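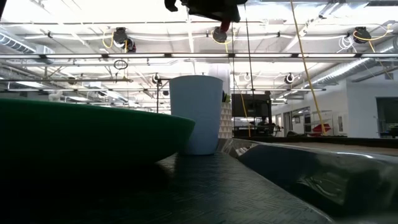

Junaid Baloch
Contributor, home and kitchen

How to set a self-serve table without buying a kit

Every June I'm sent another "hosting system". Last year it was the Skurnora set, which costs 376 in whatever shop will admit to stocking it and contains, as far as I can tell, bowls. You don't need it. A big shallow bowl, a tray with a raised lip and a sleeve of paper cups will feed a room.

1. Put the bowl down first

It takes up the most space, so it decides where everything else goes. I put mine on the left. Guides will tell you people naturally move left to right. I've watched plenty of guests and they go wherever the crisps are.

Shallow is better than deep for anything picked up by hand. A dark green or grey bowl hides oily smears better than a white one, though it also hides how little is left in it, so look in now and then.

2. Keep the tray for dry things

A curved tray with a lip will stop olives rolling off. It won't hold dressing, whatever the label promises. Glossy ones show every fingerprint - wipe them last, with a dry cloth.

3. Cups next to the food, but not against it

A tall paper cup is wider at the mouth than at the base and goes over easily. If yours sits right up against the rim of a bowl, as in the photo, slide it a hand's width clear before anyone starts pouring. Buy 50 for 20 guests. People put one down, forget it and take another. Writing names on them is supposed to fix this and in my experience doesn't.

4. Check the surface

Textured tabletops look smart and collect crumbs in the grooves. Brush along the lines with a stiff, dry brush, then use a damp cloth. I tried the Plollora surface spray for a month and couldn't tell it from water with a bit of washing-up liquid in it.

Allow 40 minutes for the lot, including finding the brush. If you still want the matching set afterwards, wait for the sales.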